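The Knife That Stays at Home

When I moved to this country I had one suitcase, and in the middle of the suitcase, rolled inside two towels, was a kitchen knife. My grandmother gave it to me. It had a wooden handle that became dark from her hand and a blade that was already thin from many years of sharpening. At the airport an officer opened the suitcase, looked at the towels, looked at me, and closed it again. I was more afraid for the knife than for my passport.

I write about kitchens for a living now, and I have visited many of them. I can say that people show me their stove first and their knives last. They are a little ashamed. The knives are in a drawer, together with the spoons and the thing for opening bottles, and when the drawer opens everything makes noise. A good cook I know in Cetness, the town where I live, has a stove that cost her 4000 dollars. Her only sharp knife is a small one for fruit, and she cuts pumpkin with it.

So this article is about knives with wooden handles, why so many of us keep them, and how to treat them so that they can be given to somebody later.

A handle is a piece of a tree

The first thing to understand is that wood continues to move after it becomes a handle. It takes water from the air in a wet June and gives it back when the heating is on. On a cheap knife the handle is two pieces of wood with the steel between them and two or three rivets through everything. When the wood shrinks, a small gap opens along the steel. Food goes into the gap, then water, and one day you feel that the handle is loose.

The dishwasher makes this happen in weeks. I know that many readers will not want to hear it. I also had a period when I put everything inside the machine and closed the door with my knee. The grandmother's knife survived this period, but there is a crack near the last rivet, and I did that, not she.

Wash the knife by hand, with a soft sponge, and dry it immediately. The handle likes a little oil a few times in the year. I use the mineral oil which is sold for cutting boards. Olive oil is a mistake I have made already for you: it becomes sticky and it smells like an old restaurant.

Where the knife sleeps

In my language we say that a tool "sleeps" in its place. I did not find a good English word for this, so I keep mine. A knife can sleep in a block, on a magnet, in a drawer with a cover, or standing in some kind of holder on the counter.

The block looks serious, but it is dark and narrow inside, and nobody I visited could tell me when theirs was last cleaned. The magnet is beautiful and I do not trust it near children. The open holder is what I grew up with. The air goes through it from every side, and you can wash it in the sink like a plate.

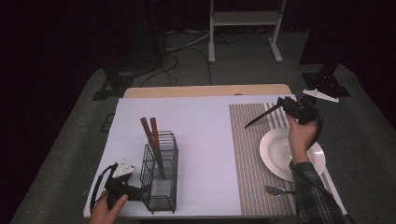 Two knives with brown wooden handles in a black wire holder.

The weak point of the open holder is the tip. If the knife falls in from high, the tip hits the bottom, and after one year it is not a tip anymore. Put a folded cloth or a round of cork inside, and lower the knife slowly. Choose also a holder which is heavy enough. My first was so light that when I took out the bread knife, the whole thing came with it.

Sharpening in the street

When I was a child, a man with a grinding wheel came through our street and rang a bell. In Cetness there is no bell, but there is Mbeki, a small shop behind the train station which repairs scissors, garden tools and knives. In March 2021 it was one of the few doors in the street that stayed open, and people stood outside in a long line, each with something wrapped in newspaper. We were all cooking at home, and we had all discovered our knives.

The shop has an old wheel from Zindine, a maker that closed before I was born. It turns slowly, in water, and this slow turning is important. A fast dry wheel makes the steel hot, and hot steel loses its hardness at the edge. It also takes away much metal. The shop wall has a sign that the wheel is good for 2000 blades before it must be made flat again. I did not ask who keeps the count.

If you have no such shop, a whetstone is enough. Buy one with two sides.
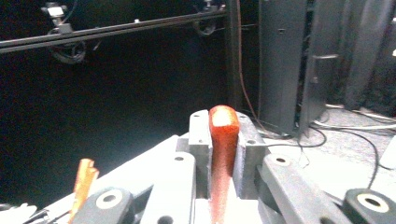
Learning the stone

Put the stone in water until no more bubbles come, if it is the kind that needs soaking. Begin with the rough side and finish with the fine one; mine is marked 4000 and I never needed finer. Hold the blade at a low angle and keep this angle. That is the full difficulty. I practiced with a knife from a flea market in Miveneo, which cost less than my lunch, and I recommend the same to you.

Make six slow strokes on one side, then six on the other, and repeat until you feel a very small rough line along the edge, which is called the burr. Then use less and less pressure. Try the knife on a ripe tomato. If the skin opens without pushing, dry the blade and stop.

My grandmother never had a stone. She used the unglazed ring under a coffee cup, turned upside down on the table, and she did it standing, while the soup was already boiling. I tried it last winter with one of my own cups. It works quite well, but the sound is terrible, and the cat left the kitchen.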